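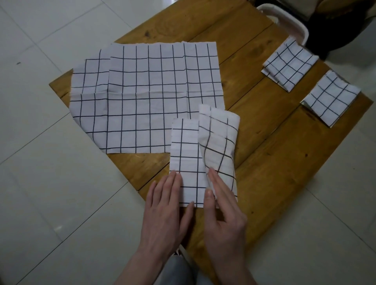 4. Registering a tour group

Use this section when your office has to notify the regional tourism register of a group visit under the permit rules. You need a Pluvell account with the role Operator or Operator Admin. If your account only has the role Viewer, the Groups menu is greyed out.

4.1 Before you start

Have the following ready:
- your operator licence number
- the route, with an entry point and an exit point
- the name of the group leader
- the insurance certificate as a PDF

Note: Licences issued under the old rules carry a number beginning with T. Enter the T as well. Pluvell converts it when you save.

4.2 Creating the notification

1. Log in and choose Groups > New notification.
2. Select the permit area from the list. Jevville and the coastal strip are listed as two separate areas. A route that crosses both needs a notification for each.
3. Enter the arrival and departure dates. The stay may not be longer than 30 days.
4. Enter the number of visitors. Guides and drivers go in the Staff field and are not added to this number.
5. Attach the insurance certificate. Only one file is accepted, so merge the pages first.
6. Click Check. Fields with a problem are marked in red.
7. Correct the red fields and click Check again.
8. Click Submit. A reference number appears at the top of the page. Write it down or print the page.

Caution: Do not close the browser between steps 6 and 8. Drafts are only stored after a successful check, and an attached file has to be uploaded again if the session ends.

4.3 Groups of more than 100 visitors

Large groups go to the permit office for approval before the notification becomes valid. The status shows Waiting until a decision has been entered. You cannot change the route while the status is Waiting. To make a change, withdraw the notification and create a new one.

Cruise calls with more than 1000 passengers cannot be registered in Pluvell. Use the paper form and send it to the permit office, for the attention of Floor Mulder.

4.4 Changing or cancelling

1. Open Groups > Submitted and search for the reference number.
2. Click Edit or Cancel.
3. Choose a reason from the list. If you choose Other, the text field must be filled in.
4. Click Confirm.

Note: Changes to the visitor number are free of charge up to 2 working days before arrival. After that the full area fee is due.

Section last revised 28/01/2022 (Marta Bilyk). The fee table in Annex B will be replaced in March.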